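Section 4. Recording pick examples (table set-up)

Rev. Mon 20 May, O. Tello. Replaces the November sheet, bin the old one.

Read section 3 first. Arms powered, Haleck recorder running, e-stop in reach. If the recorder light is off go back to 3.2, don't carry on and hope.

4.1 Before the first take

1. Home both arms. Wait for the beep.
2. Open and close each hand fully, twice. Watch the fingers, not the screen.
3. Check the wrist view in Tistine. Fingertips must show, and show sharp. Smeary picture = dirty lens, dry cloth only, no sprays.
4. Look for cloth. Sleeves, covers, anything that can drop across the wrist camera while the arm moves.
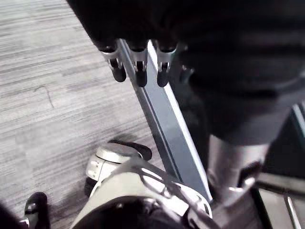

Fig. 4-1. Wrist view. Fingertips visible, dark fabric across the top.

NOTE: Tistine will happily record with half the view covered. It gives no warning. You have to look.

CAUTION: Do not pull fabric clear by hand with the arms live. Pause, e-stop, then reach in.

4.2 Laying the table

5. Put the objects out. Mix of cans, bottles, clear trays. Clear plastic is hard for the model so keep some in every layout.
6. Stand the target upright with room for the hand on both sides.
7. Leave the odd thing lying about. We want clutter. The first Hondier set was all tidy tables and the model fell over the moment it met a real one.
8. Save the layout name before you touch the controls. Adding it afterwards means re-indexing teh whole batch.

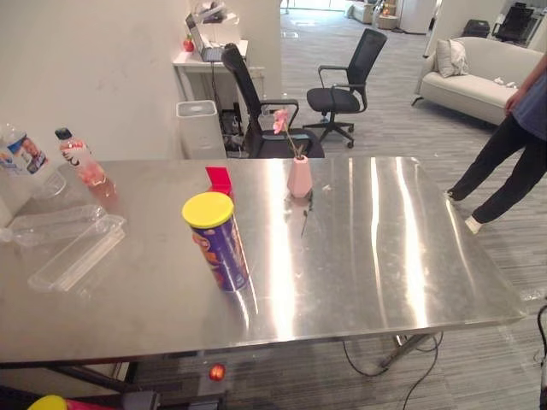
Fig. 4-2. Table laid with a can, bottles, clear containers and the vase.

NOTE: People walking past are fine. People reaching over the table are not, scrap the take.

Change the layout every 14 takes. Not 20, not "when it gets boring". Move at least 4 objects and swap the target.

4.3 Recording a take

9. Press START. Wait one second before moving.
10. Approach slow and steady. Fingers open early.
11. Close round the middle of the can. Not the lid, lids come off.
12. Lift straight up till the base is well clear of the table. Hold for a count of two.

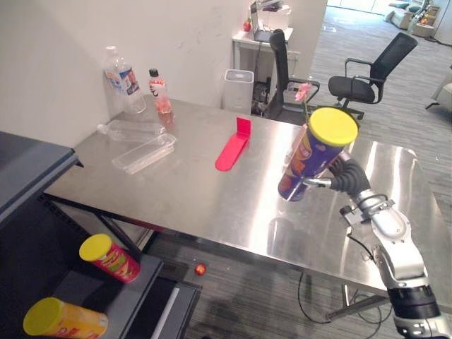 13. Carry to the drop point in one go. If you stop to think, the model learns to stop and think.
14. Set down, open the hand, back away, press STOP.
15. Mark it GOOD, POOR or SCRAP straight away. A fumble you recovered from is GOOD, keep those. A dropped object is POOR. Anything where you hit e-stop is SCRAP.

CAUTION: Anything that rolls off stays on the floor untill the take is stopped. No chasing cans under moving arms.

4.4 End of batch

A batch is 100 takes marked GOOD. POOR ones get uploaded too but don't count towards it. Upload to Savolainen from the recorder menu, then check the number on the server matches the number on the recorder. Last full set came to 1,718 and two batches had to be sent again over a mismatch.

Park arms, hands open, power down in the order given in 3.6. Wipe the table top, fingerprints show up in the reflections.

Missing takes or wrong labels, tell Octavio Tello before you delete anything.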